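Search this site
Type and press enter

Dental clinic to move into former Burham post office

24 January 2026 | 6 min read | 14 shares 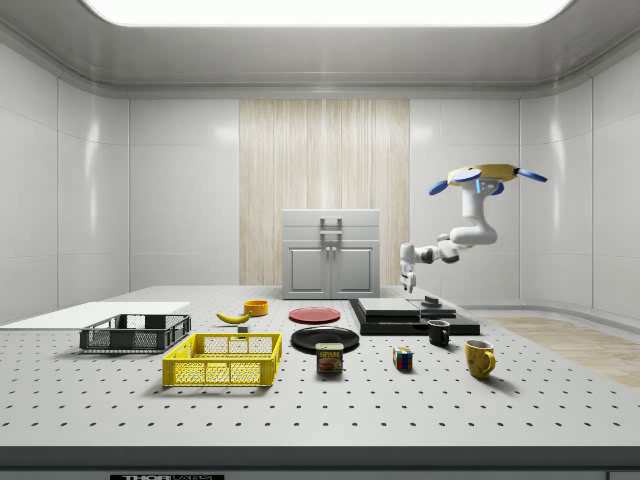
LOCAL NEWS > HEALTH

The Kadadent dental clinic will leave its rented rooms on Mill Street this summer and reopen in the former Burham post office, the practice confirmed this week.

The move has been under discussion since the post office counter closed and its services were transferred to the grocery store on the corner of Depot Road. The building has stood vacant since then, apart from a short period when the front part was used to store holiday decorations for the town.

Kadadent has signed a long lease on the ground floor. Work on the inside is due to start in the spring, and the clinic hopes to see its first patients at the new address in August.

Dwayne Lyons, who manages the practice, said the Mill Street rooms had been too small for years.

"We have people standing in the hallway most mornings," Lyons said. "If somebody comes in with a stroller, everyone has to shuffle. You can't run a clinic that way forever."

The new space will let the clinic take on more patients. Kadadent has 2,000 registered patients at present and a waiting list of 200. Lyons said the practice wants to clear that list first, before it opens registration to anyone else.

People on the list do not need to apply again. They will get a letter or a text message with a date for a first checkup, starting with those who have waited longest. Anyone who has changed their phone number or address since joining the list is asked to let the front desk know.

The clinic is one of two in the area that offers a sliding fee scale, where the price of treatment depends on household income. The other is in Zosholm, and many Burham residents have been making that trip by bus. The fee scale will stay the same after the move, according to the practice.

Theerawat Hemmin will lead the dental team at the new location. Hemmin joined Kadadent as an associate and has been seeing patients at Mill Street two mornings a week. He will move to full-time hours once the new treatment rooms are ready.

Hemmin said he expects to spend much of his first few months on patients who have put off care.

"Some of them haven't been in a chair for a long time, and they're worried about what we're going to find," he said. "Usually it's a cleaning and a filling or two. Sometimes it's more. I'd like them to come in anyway."

He also plans to restart the school visits that the clinic dropped when it ran short of staff. The visits cover brushing, snacks and what happens at a checkup, and are meant for children in kindergarten through second grade. Parents will be sent a form beforehand. No treatment is given at school.

Changes to the building

The post office was built with a high counter, a sorting room and a loading door at the back. The counter will be removed. The old sorting room will be divided into treatment rooms, and the loading door will be replaced with a window and a solid wall below it.

The front steps have been a sticking point. There is no ramp, and the sidewalk outside is narrow. Under the plans approved by the town, a ramp will run along the side of the building from the parking lot, with a new entrance where the mail drop used to be. The original front doors will stay in place but will be used as an exit only.

Luuk Declercq, the architect on the project, said the side entrance was the simplest answer.

"We looked at the front first, but there just isn't the length for a ramp there without going out into the street," Declercq said. "On the side you've got all the room you need, and it's closer to where people park."

The outside of the building will otherwise change very little. The brickwork is to be cleaned and the gutters replaced. The brass mail slots in the lobby will be kept and put up on the wall of the waiting room, a request that came up several times at the public meeting in the fall.

The wiring and the plumbing both have to be done from scratch. The building had a single restroom and one sink in the break room, and every treatment room needs its own water supply and drain. Lyons said this was the biggest item in the budget, though he declined to give a total before the last of the bids is in.

Part of the money is coming from the Prasertsri Fund, a family foundation that has paid for health and education projects in the county before. Its grant covers the treatment chairs and the X-ray equipment. The rest will be paid for with a bank loan and the clinic's own savings.

Parking and traffic

Parking was the main concern raised by neighbors. The lot behind the post office is shared with the hardware store, which is busiest on weekend mornings. The clinic has agreed not to book routine appointments during those hours, and staff will park in the town lot behind the fire station.

Sibusiso Visser, who owns the hardware store, said he was satisfied with the arrangement.

"I'd rather have a clinic next door than an empty building," Visser said. "People were dumping stuff back there. Mattresses, paint cans, all kinds of things. I was the one hauling it off."

Visser asked for the lot to be restriped before the clinic opens, and the town has added that to its summer road work. The lines near the back fence have worn away, and drivers tend to leave wide gaps there.

The bus stop in front of the building was taken out of service when the post office closed. The transit office said it is looking at bringing the stop back, but has not made a decision. For now the nearest stop is at the library, a short walk uphill.

Mill Street stays open for now

Patients should keep going to Mill Street for all appointments until they hear otherwise. The clinic expects to close for one week in the summer while equipment is moved, and will give notice of the dates by mail and on its front door. Emergency calls during that week will be handled by the Zosholm office.

The phone number will not change.

Opening hours at the new address will be longer. The clinic will stay open until 8 p.m. on two evenings a week, something patients have asked for in past surveys. Which evenings has not been settled – it depends partly on hiring. The practice is advertising for two dental assistants and a receptionist, and would like to have them in place by early summer.

Sakda Nuchit, a hygienist who has worked at Mill Street since it opened, will train the new assistants. Nuchit said she would miss some things about the old rooms, including the view of the creek, but not the stairs down to the supply closet.

"I've carried a lot of boxes up those stairs," she said.

The owner of the Mill Street building has not said what will happen to the space. It was a travel agency before the clinic moved in, and before that a shoe repair shop.

Residents who want to see the plans can find them at the town hall front desk during normal office hours. Copies of single pages are available for 50 cents each. An open house at the post office is planned for after the work is finished, and the date will be posted at the library and at both clinic locations.

Questions about the waiting list should go to the front desk at Mill Street. Questions about the ramp, the parking lot or the sidewalk should go to the town's building department.

Share this story
3 comments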